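**Ekene Garba** · October 3, 2026

Clearing out the study this weekend. It's a small room with one brick wall and far too much stuff in it. I'll post as I go.

---

Background: I took the room over from my brother in August when he moved out west. He left the desk and the drawers. I added my own junk on top of his junk and then shut the door.

---

Rule one is that nothing leaves the room until it's been sorted. Last time I carried things out to the hallway "for now" and they stayed in the hallway.

---

Started with paper. Bank letters, manuals, a warranty for a Zovetti kettle I gave away years ago. Anything older than 7 years goes in the shredding bag. The rest gets scanned tonight if I have the energy.

---

Shredding bag is full. The shredder is an old Ureck and it will take 37 sheets before it gets hot and stops. I know the number now. Then you wait and have a coffee.

---

Moved on to pens. Tested every one on the back of an envelope. Most were dead. Kept the ones that wrote first go and binned the rest, including the nice one from the credit union.

---

Desk is nearly clear. I'm keeping the lamp on the left side. I'm right-handed and it keeps the shadow off the page when I write.

---

The cardboard box has gone under the desk for now. Cables go in there, plus anything with a plug that I can't match to a machine. The white unit on the right stays where it is and gets the stationery.
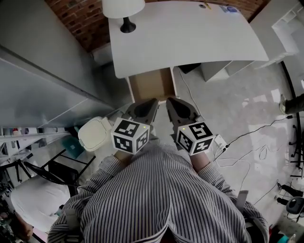

Tamunoemi Haruna: Don't leave the box under there. You'll kick it every time you sit down, and by Christmas it'll be full and you won't know what's in it. Put a lid on it, write the date on the lid, and put it up in a cupboard. If you haven't opened it in a year, take the lot to e-waste.

---

Fair point, Tamunoemi. I've got long legs and I had a box under my last desk too. Kicked it for two years. I'll find it a spot in the hall cupboard once the cables are sorted.

---

Cables, then. The way I'm doing it: lay them all out, pair up what I can, keep one spare of each kind. Everything else goes to the depot. I don't need a spare for the spare.

---

Found a printer cable. I haven't owned a printer since the flat in Ashworth. Out it goes.

---

Someone asked by message what I'm using to wipe the desk. Warm water and a drop of dish soap on a cloth, then a dry cloth. I tried a Zustow cleaning paste on the kitchen bench once and it left a haze, so I don't use it on anything white.

---

For the brick I only use the brush end of the vacuum. Don't wet it. The dust in the mortar turns to mud and then you've got a bigger job.

---

Break for lunch. Cheese on toast.

---

Back at it. Drawers done. Top one is pens, tape and scissors. Middle is envelopes and stamps. Bottom is printer paper, which I also don't need, but there are 200 sheets of it and my niece draws, so it's going to her.

---

One question for anyone who works from home. Do you keep a bin under the desk or beside it? I've always had it under, but if the box is going I'd like to keep the whole space free for my feet.

---

Three votes for beside, none for under. Beside it is.

---

Looked up chairs while the shredder cooled off again. There's a second-hand one a few streets over for $60. Going to sit in it tomorrow before I decide.

---

Stopping here for today. Still to do: the scanning, the bookshelf, and a run to the depot with the cables. I'll pick this thread up when the shelf is done.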